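Enikő Kovács bought her first broken computer for $3 at a yard sale in Bisthorpe. It had no hard drive and the power button stuck. She fixed the button with a piece of eraser and sold the machine to a neighbor.

That was a long time ago. Her repair shop on Marquez Street now takes in work from as far away as Esusstead, and last year the counter book showed 859 jobs.

"People think I know a lot about computers," she said. "Mostly I know a lot about dust."

Kovács grew up over her parents' dry cleaning business and did the books there until it closed. She rented the present shop the following April. The first month's takings came to $240.

"I had the landlord's number on a card by the phone so I could call him before he called me," she said.

Her only employee is Amado Baluyot, who came in to have a laptop screen replaced and asked if she needed help on Saturdays. He works five days now. Baluyot handles phones and tablets, which Kovács dislikes.

"Everything in them is glued," she said. "Amado has the patience. I swear at them."

She charges a flat fee to look at a machine and takes it off the bill if the customer goes ahead. She won't sell anyone a new computer. A chain called Predberg opened a store across town two years ago, and she sends people there if a repair would cost more than the machine is worth.

"They send me people too," she said. "We get along fine."

The biggest bill she has ever written was $3,060, for an accounting office after a pipe burst over a weekend. She didn't enjoy it. "They lost two weeks. I kept telling them to back up and they kept saying next month."

Asked if she plans to retire, Kovács said her knees would decide.
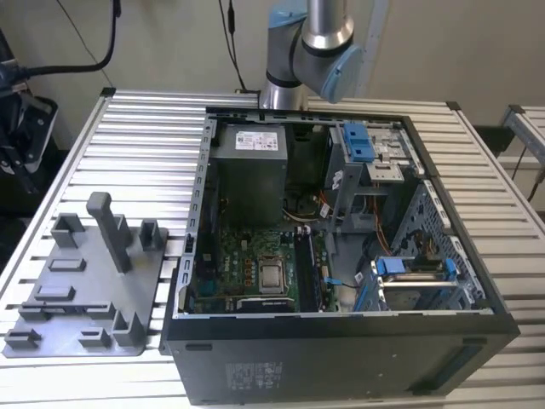 Kovács would still rather work on an old desktop than anything else that comes through the door. She likes that the side comes off and the parts can be reached. With a tower lying flat and open, she said, a customer can lean over and be shown the power supply, the memory slots and the processor in its socket, and can ask what each one costs. "Then they decide," she said. "It's their money."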